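Can I compost paper cups, or do they have to go in the rubbish?

3 min read

Humaira Virk

Hi all, we've got a tea station at work (well, a bench with an urn on it) and we go through a ridiculous number of paper cups. I've got a compost heap at home that's doing really well at the moment, and I've started wondering whether I could take the cups home and feed them to it. They're just plain brown ones, no logo that I can find. My sister reckons they're all lined with plastic and I'd be picking bits out of the tomatoes for years. The council page wasn't much help, it just says "check with your supplier", and our supplier is whoever was cheapest that month.

I'd also take any tips on getting a workplace to use fewer of them in the first place. We're up to 2000 cups in the storeroom, so whatever I do has to cover those too.

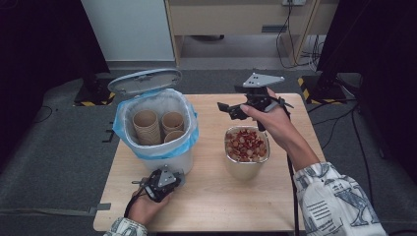 Do paper cups break down in an ordinary backyard heap? Most of them only partly, as the paper rots away and the thin lining that keeps the tea in stays behind as a filmy skin.

14 people are following this

Grulitau

Your sister's right, mostly. I tried this a couple of summers ago with a box left over from a christening. Tore them up, soaked them, mixed them in with grass clippings, the lot. By December the paper was gone and I had all these floppy see-through cup ghosts through the heap. I was still finding them when I spread it on the roses!

There are cups with a plant-based lining, but the ones I've bought said "commercially compostable" on the carton, meaning they want a big hot facility. My heap gets to maybe 60 degrees in the middle on a good week and then sulks. Have a look at your carton before anything else, it's usually printed on the bottom flap.

What I do now is use old cups for seedlings. Poke a hole in the base, fill with potting mix, and they'll last long enough to get a tomato or a capsicum going. You have to slip the plant out before it goes in the ground, but they're free pots.

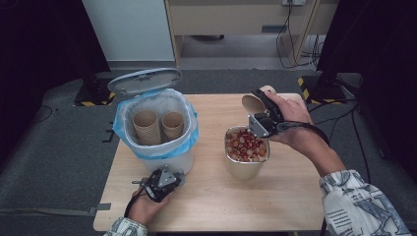

The other thing that made a difference at our place was stacking them. Once people nest their used cups the bag takes heaps more before it needs changing, and if you do find somewhere that collects cups they're already sorted. Tip the dregs out first or you'll end up with a puddle in the bottom and a smell you won't forget.

Helpful? 22

Skelis

just buy mugs

Khokhar

Bit blunt above, but mugs did work for us. We went to the op shop and came home with a big box of mismatched ones, put a hook up for each person and moved the paper cups to a high cupboard for visitors. Grumbling for a fortnight over the washing up, then it settled down. I wouldn't chuck the cups you've already got, use them up slowly.

On the compost, I'd leave cups out of it altogether and put in the tea leaves. Check the bags though, some of those have plastic in them as well. Coffee grounds are great, my worms go mad for them.

Helpful? 9

3 comments

Prolness: Cup ghosts, yes!! I've got them in my garden beds too and never worked out what they were.

Humaira Virk: Thanks everyone. Looked on the bottom flap and it says nothing at all, so I'm assuming plastic. Seedling pots it is, and I'll float the mug idea at work.

Grulitau: Good luck with it. Put the seedlings in a tray, they tip over if you so much as look at them.

Viewed 3258 times · 5 shares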